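Kinovville Say the Reunion Is Real This Time. Fans Have Heard That Before

July 2024

Kinovville are getting back together. Again.

The synth-pop band posted a 443-word statement on Monday promising an October tour and, at some later point, a new album. Fans were asked to "trust the process," which is a lot to ask of people who are still waiting on refunds from the last comeback.

That one was supposed to run to eight cities. It ended after two, with a short note on the band's website blaming "scheduling." A live album was promised to make up for it and hasn't been mentioned since. 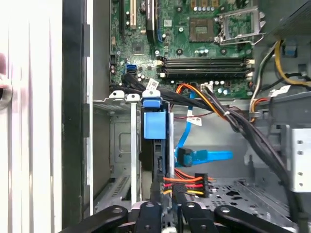

The new run is smaller. There are four dates so far, starting at the Hirnudon Theater, and tickets go on sale before the band has said who will be on stage. Founding keyboard player Liang is not named anywhere in the statement – a strange thing to leave out, given that Liang wrote most of the songs people would be paying to hear.

The group's label, Skindinano, would not say whether Liang is involved. It would say that a "premium memories package" is available, with early entry and a signed print. Signed by whom is not spelled out.

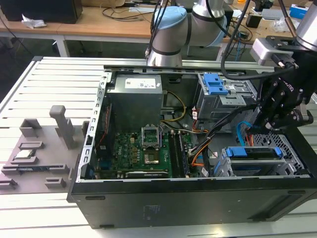 One fan wrote under the announcement that she had bought tickets twice already and seen the band zero times, and that she would believe in October when the lights went down. Others were more forgiving, and a few said they had already booked hotels.

The statement does not mention refunds for the earlier shows. Skindinano said questions about those should go to the original promoter – a company whose website no longer loads.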